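Wotora's old repair shop gets a second life as a craft hall

If you've driven past the Fludden building lately, you've probably wondered what's going on in there. So did I, so I went and asked! The Zorkideo craft group is taking it over and plans to open in February, with evening classes in sewing, pottery and basic furniture repair. 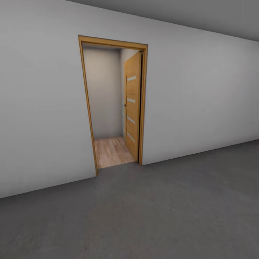
Pale walls and a gray floor, ready for the classes.

I grew up in Wotora and remember my dad waiting here for his Saab, reading the same magazine every time (he never did finish it). The new plan is 4 evenings a week, plus a swap table on weekends. Classes cost 3 dollars for members, and the group says 200 people have already signed up - not bad for a town our size!

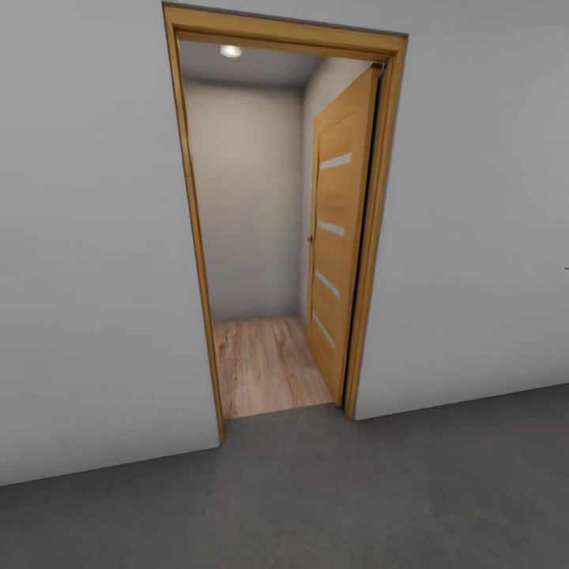 The doorway with its wood trim.

Parking is still a bit of a question. There are two spaces out front and that's your lot, so the group is asking everyone to use the street behind the library. I'll be walking, and I'll be first in line for the chair repair class. 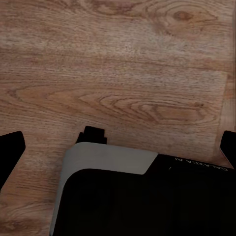

A black case on a wooden surface

Sign-up sheets are at the library desk until Fri 3 January. Bring your own apron for pottery - they've run out of spares.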